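Nerside Campground Notes, data card

What it is

A plain table of 1217 overnight stays logged by people towing small trailers or driving converted vans, gathered from forum posts and from a shared sheet that circulated among owners. One row is one stay. The fields are region, site type, hookups, quoted price, price paid, noise score, level score, and a free text remark.

What it claims, and what I believe

The original sheet was introduced as "the honest guide to quiet sites." I would not go that far. People log the nights they loved and the nights they hated, and skip the dull ones in between. If you average the noise score over a region you get the mood of whoever felt like typing that month.

Price paid is the column I trust most, and even that has holes. In 53 rows it is lower than the quoted price with no remark saying why. Could be a discount, could be a typo. I left them alone.

Level score runs from 1 to 3. A 3 is supposed to mean no blocks needed. Owners of short single-axle trailers hand out 3s freely, so if yours is longer, read those with suspicion.

Sources

The Zolico sheet supplied the first 300 rows. Everything after that came from forum threads, copied by hand. Stays at Prultmont are overrepresented because a rally was held there one February and half the attendees logged the same loop. Filter on the remark field if that bothers you. It should.

Known problems

Hookups is a mess. "Partial" may mean water, or power, or a spigot somewhere near the restrooms. I tried splitting it into two columns and gave up.

Region names follow whatever the camper wrote. Cârstea appears under several spellings, with and without the accent, and I merged only the ones I was sure of.

Coordinates were removed. Some of the dispersed spots were on land whose status I could not confirm.

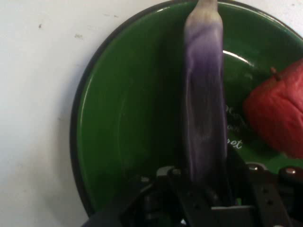

Prultmont_Pete wrote back that dropping the rally rows would be a mistake – same loop, same weekend, many different rigs, so for once you can compare scores fairly. Fair point on the level score. On noise I still don't buy it, with that many friends parked side by side.

Use

Fine for getting a rough feel for what a hookup site costs. Poor for ranking campgrounds, and please don't build a "top ten" out of it. Corrections are welcome if they come with a receipt or a reservation email – memory alone won't change a row.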